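Chapter 4
Setting the Fingers

I learned gripper setup on the Gidey cell in Trenley, mostly by getting it wrong. I'd cycled it nearly 800 times before I checked the open width - please don't copy me!

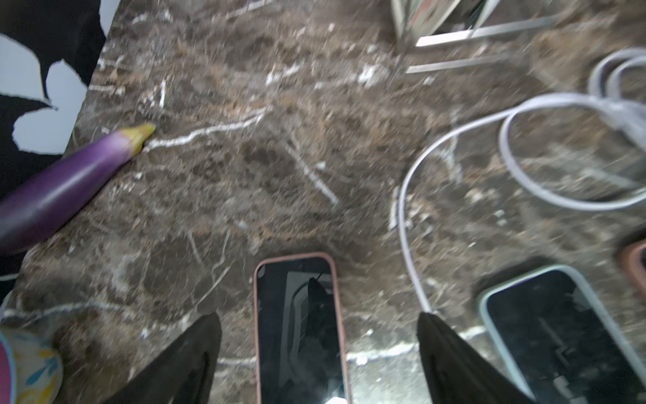 Finger spacing comes first, before speed or force. Open the gripper all the way and lower it over your part. I like the spread you get with the pink-cased phone, a finger on each side and neither one touching. Then look at the neighbors, like that mint case on the right, and we'll start measuring.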